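The Folder

Tuesday, gone eleven, and Leopold Grabner was still on his knees looking for the spring.

It had pinged off the bench at teatime. Small thing, the length of a fingernail. Without it the left jaw closed and stayed closed, like a dog with a slipper. He'd tried a bit of elastic. He'd tried the innards of a biro. No good, the biro one was too stiff and the jaw wouldn't shut at all.

"You coming up?" Down the stairs, his wife.

"Three minutes."

"You said that at nine."

He had. He found the spring in his turn-up.

The shed at Cluncombe had been meant for bikes. Now it had the printer in it, and the Lüthi motors in their bags, and a rail of dead prototypes hung up by the wires. Fifteen weeks he'd been at this. A machine to fold washing. He'd told the men at Kekham it was a hobby, and they'd said what's wrong with fishing. 400 quid in motors alone, which she didn't know, or did know and was saving up.

First he'd tried towels. Towels were easy, a towel wants to be folded. Then pillowcases, fine. Then a shirt, and the whole thing went to pieces, because a shirt is never the same shape twice, you put it down and it's a map of somewhere, you pick it up and it's somewhere else.

So teach it by hand. That was the new idea. Do the job yourself with the jaws on, over and over, and let the machine have all of it afterwards, every grab. She gave him the spare room bed for it. Not ours, she said. The spare.
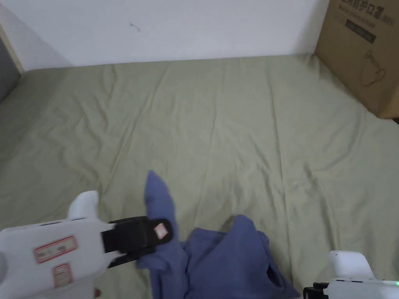
Picking the right bit, that was the whole of it. He saw that by the second evening. Grab in the middle and you got a lump with legs. Grab a corner and lift, slow, and the cloth went up in a thin blue peak and the rest of it began to make sense, you could see where a hem might be hiding. Left jaw holds. Right jaw waits, open, doing nothing, and the doing nothing was the hard part, his right hand wanted to be in there. All his life it had gone first. He made himself keep it still over the green sheet, and counted under his breath, then brought it across.

Dropped it. Again.

Dropped it. Again.

Fifty goes that night. Some of them not bad. One of them, the last but four or five, so clean he said "oh" out loud, and she put her head round the door with her toothbrush in.

"Is it folded?"

"Half."

"Half's more than you've ever done in this house."

She came in anyway. Sat on the floor, back to the wardrobe, knees up. Watched him do three more. She didn't say anything about the money, she just watched, and then she said his elbow was wrong.

"My elbow's not in it."

"You're lifting from the elbow. My mum folded from the wrist. Seven of us. Give it here."

He didn't want to give it here. He gave it here.

She had never touched the things before, and she held them too far back, and the left one squeaked where the new spring was rubbing. She pinched the corner and up it came. A bit of a shake. He wouldn't have shaken it, he'd have thought it was cheating. Over, down, across. Sleeve in. Flat as a letter.

Neither of them spoke for a bit.

"Was it on?" she said. "Did it get that?"

He looked at the laptop. The Drement board was blinking away, the little bar filling up. Went on looking a while longer then he needed to.

"It got it."

"Well then." She was already shaking the thing out, undoing it, dropping it back on the bed in a heap. "Move over. You do the pressing of buttons."

It was around one when he went down to lock the shed, in his socks, the grass soaking. He left the motors where they were. When he came back up the landing light was on and he could hear the spring squeaking.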